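Clearing the white desk

May 5, 2026

I have been meaning to write about the white desk since December, when it was buried. It had two monitors I didn't use, a printer that belonged to Kai Fuchs, and a pile of Zustport invoices I kept moving from one end to the other. Last month I took everything off and put back only what I needed that day. Most days it turns out to be something to drink.

I buy bottled tea by the case now. The yellow caps and the green caps cost the same, and I go back and forth. I keep a bottle at the corner, where I can get to it without leaning over anything.

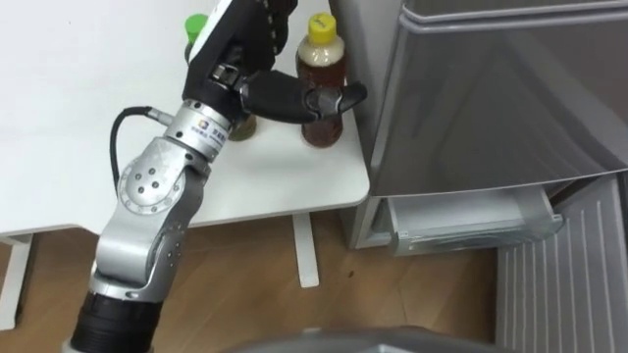
Tea with the yellow cap, near the corner of the desk.

The desk is a sit-stand model I got secondhand from an office in Beklow for 400, legs included. It took 2 of us to carry it up. The top has a curve cut into the front edge, so you can pull in close, but you lose some surface there. I thought I would mind that more than I do. What I do mind is wiping it. White shows every ring, and a damp cloth after lunch is now part of the day.

The drawer cabinet goes underneath. It is gray and doesn't match. Pens, tape and chargers live in there, and the invoices have gone to a box on the shelf at home. I gave myself around 3 weeks to see if the top would stay clear, and so far it has.
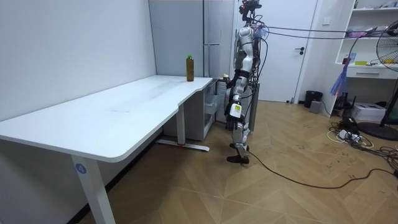

The long side of the desk, with the green cap at the far end and the drawers tucked under.

Still to do: find a better place for the printer paper, and ask Kai if he wants the old monitor stand. If he doesn't, it goes to Albers with the next load.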